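Small Parts Storage

Bendden nine-drawer parts case: a long look at a small yellow box

26 Sep 2024

I bought the Bendden parts case in December, when my screws were still living in jam jars and one very tired cookie tin. I expected to use it for a few months and then move on to something bigger. I'm still using it, and I like it more now than I did the first week!

The layout is simple. You get three rows of clear drawers in a black and yellow case, with a carry handle on top. It stands upright on the bench and takes up very little room. I paid 599 Czech crowns for mine at Pešek, the hardware store near the tram depot, and they had 2 left on the shelf that day.

The clear drawers are what sold me. With my old Uvar cabinet I had to label everything, and then I moved things and the labels were wrong. With this one I look at the front, spot the wing nuts (or whatever it is) and pull. The drawers come straight out toward you, and you can leave one sticking out over the row beneath while you pick through it. I do that all the time.

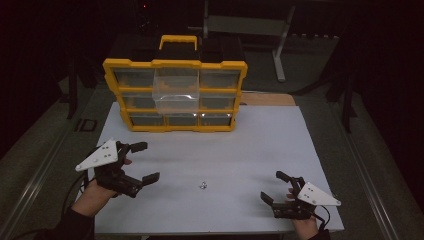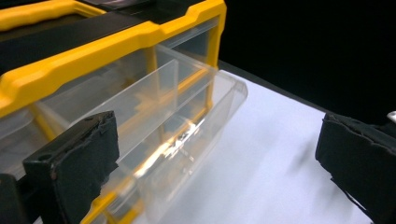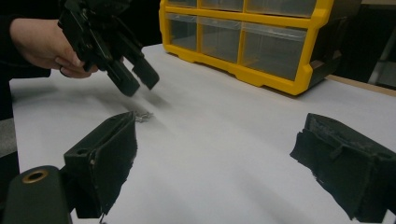
Drawers and dividers

There's a thin clear divider running the long way down the drawer, so I keep two sizes of the same screw side by side. M3 on the left, M4 on the right. It's a great setup for anything long and skinny. For washers I'd have liked a divider going across as well, and I ended up cutting one from a yogurt lid — not pretty, but it works.

Tiny stuff is the real test for a case like this. My fingers are not small, and getting a single nut out of the corner of a drawer takes me a couple of tries. I tip the drawer a little and let everything slide to the front. A pale work surface helps too, because a silver bit of hardware shows up on it right away.

The handle is better than I expected. I carry the case down 18 steps to the garage most weekends and the drawers have stayed shut the whole way, even full of brass fittings. I wouldn't swing it around, though.

A few gripes. The clear plastic picks up fine scratches, and under my desk lamp the glare can make it hard to see what's inside. The drawers also look alike when they're all out on the bench, and I've put them back in the wrong places more than once. A dot of nail polish on each one fixed that.

I've since bought a second case for fishing tackle, and it's going with us to the cabin at Flostthorpe. The first one stays on the bench, next to the radio, with the picture hooks in the bottom row.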